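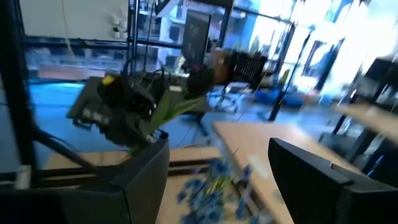 *Wrist view, arm moving, flowers down on the table. Flatport bench.*

Hi all,

replying to the thread on the draft bench rules, sorry it took me so long. Quoting the bit I care about:

> Section 4 of the Flatport draft is too strict for soft objects. At Sturkau we do stems, leaves, paper etc. and nothing on the table can hurt anybody. Why do we need the clear-table rule at all? Also 33 checks before a session is silly. We lose half the morning. I'd cut it to the cable check and the stop button and leave the rest to the operator.

Agree on the 33. Disagree on the rest — the stem isn't the hazard, the arm is. Same arm, same speed, whatever is on the wood. And the operator at half past four is not the operator at nine.

The wrist cameras are where I'd start. At speed you get streaks. Blue smear, green smear, fine. So rule 4.2 (no judging a grasp from wrist video alone while the arm is moving) stays in, please. Derese wanted it as a "should". I want "must". Head view or eyes, then go.

Where we set up flowers, two arms over one table, the stuff lying outside the vase is what gets argued about. Is a loose stem part of the task or is it litter? Our draft says anything not on the task sheet comes off before motors on. If it's on the sheet it can lie wherever the sheet says. Simple enough, I thought, but Itlow read it as "table must be bare" and wrote back a long page on that. Wording needs fixing, not the rule. 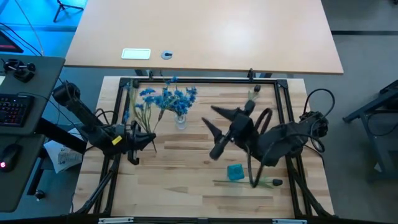 ## Proposed changes to section 4

- **4.1** Task sheet lists every loose object, stems included. Not on the sheet, not inside the rails.
- **4.2** as above, "must".
- **4.3** Only one gripper goes in to the vase at a time. The other one holds off to its own side, open and empty. Open matters, a closed gripper may have something in it and you can't tell from the desk.
- **4.4** Cable loops: check at full reach, both arms, before the first run and after every base adjustment. Loops above the arm are OK. Loops hanging into the work area need a tie or a sign-off.
- **4.5** Glass. Allowed, but teh sheet has to say so, and no handover above it.
- **4.6** Floor next to the frame gets kept clear on the operator's side. Bags, boxes, coats. Yes this means us too.

On 4.3 I know people will say it kills the two-handed tasks. It doesn't, there's an exception for anything marked two-handed on the sheet. Single placements are most of what we do anyway. We logged 496 runs under the old rules and 243 of them were one stem, one arm, and the second arm had no reason to be near the middle

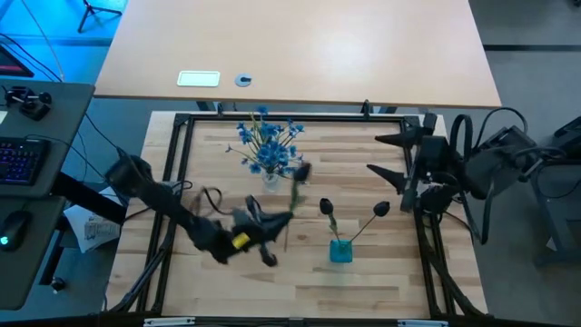
of the table at all. Keep it out to the side and let the other one finish. If both have to go in, slow them down, I'd suggest 40 percent and no exceptions for demos. Demos are where people get sloppy — visitors leaning over the rail, someone chatting at the keyboard.

Which reminds me, the controller rule. Hands off keyboard and mouse while you're on the sticks. It was in the May version and fell out somehow, can whoever has the file put it back? I'd number it 4.7 but don't mind.

Not sure about labels. Sturkau asked for both arms to be labeled left and right on the wrist. Nice to have. Which left though, the operator's or the robot's? Needs deciding before anyone prints anything.

For the checklist: I can get it down to one page if we drop the duplicates in the power section. Will send a version to the list when its done. Comments on 4.3 and 4.5 before then please, the others I think are settled unless Itlow objects again.

Flatport bench group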